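The Case for the Fixed Shelf Number

June 29, 2018

Most small libraries in this country shelve by subject. A book on bridges goes next to other books on bridges, and when a new one arrives, everything to its right moves over. The practice is so common that it is rarely argued for. I think it should be, at least for closed collections, and I think that in closed collections it loses.

The alternative is old. Each book is given a location when it comes in: bay, shelf, position. That location is written in the catalog and on the book, and it doesn't change. The next book goes in the next open space, whatever it is about. A volume on drainage may stand between a hymnal and a timetable. The catalog handles subject. The shelf handles storage.

The reading room at Brenley changed to this system in September, after a long period of shelving by a local subject scheme with 249 classes. I have used the room before and after the change, and I worked from its published shelving notes for the figures given here. The collection is closed, meaning that readers request items at a desk and staff fetch them. That condition matters, and I will return to it.

The first argument is space. Subject order requires empty room on every shelf, in every class, because growth can't be predicted by class. The usual allowance is a quarter of the shelf or more. Brenley had kept that allowance for decades, and in most classes it was never used, while in local history and agriculture it ran out repeatedly. Under fixed location, all of the empty space collects in one place, at the end. The room recovered 788 feet of shelving without buying any. A subject scheme can be tuned to waste less, but it can't be tuned to waste nothing.

The second argument is size. Once subject no longer decides where a book stands, height can. Brenley sorts new arrivals into 4 height bands and sets the shelves to match. Tall books stand with tall books and are supported along the full board. Short ones don't lean into a gap beside a folio. Anyone who has handled an older cloth binding knows where it fails first, at the joints and at the head of the spine, and both are strained when a heavy text block hangs unsupported or when a finger is hooked over the top to pull the book out. Even packing and matched heights reduce both kinds of damage.
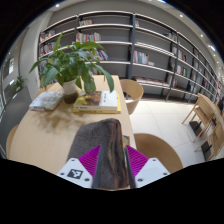

A thick dark grey volume held upright by its sides, with brownish streaks along the spine.

The third argument is the one least often made, and it concerns error. In a subject scheme, a misplaced book is hard to detect. The label reads 624.2 and the neighbors read 624.1 and 624.3, and a person checking the shelf has to read every label closely to find the one out of sequence. With running numbers, a gap is obvious. Position 31 is either filled by the book marked 31 or it isn't. A full check of the Brenley stacks used to take two weeks and now takes 6 working hours. Checks that take hours get done. Checks that take weeks are put off until a grant report requires one.

Against this stands browsing. The claim is that readers find useful things by walking along a shelf, and that a shelf in arrival order destroys this. For an open collection I accept the claim. A public branch should shelve by subject, and nothing in this essay is meant to suggest otherwise. In a closed collection the readers don't walk the shelves. The only people who browse are the staff, and the arrangement has been kept for decades for the benefit of a reader who is not permitted past the desk.

A stronger form of the objection is that staff browsing helps readers indirectly. A clerk sent for one book on canals sees three more and brings them along. This does happen. The archive at Rindetlow gave it as the main reason for rejecting a change when one was proposed there. But it depends on the clerk, on the hour, and on whether the other books happen to be in. A catalog with decent subject headings gives the same result every time and gives it to every reader. If the headings are too poor to do that, the money should go into the headings.

There is also the matter of cost at the start. Every book must be measured, numbered, and relabeled, and every catalog record must be edited. Two software packages now in common use in small collections, Thepsuriya and Marnon, treat this differently. Thepsuriya holds location as a separate field and can assign positions in bulk from a scanned list. Marnon builds the shelf location out of the class number, so the two can't be separated without editing each record by hand. A collection running Marnon should include that labor in its estimate before deciding anything, and a very small one may reasonably decide to stay as it is.

Weeding is a fair concern too. When a book is withdrawn under fixed location, it leaves a hole, and the hole has to be filled with a later arrival of the same height or left alone. Brenley fills them. The result is that position no longer indicates date of arrival, which bothers some archivists. The date is already in the accession register, and I see no need for the shelf to repeat it.

Collections that are closed, that grow by gift, and that weed lightly should move to fixed location at the next rehousing, when the books have to be handled anyway. Labels should go on a paper flag inside the volume where the spine is cloth, and the height bands should be set from a measured sample of the stock before the first shelf is moved.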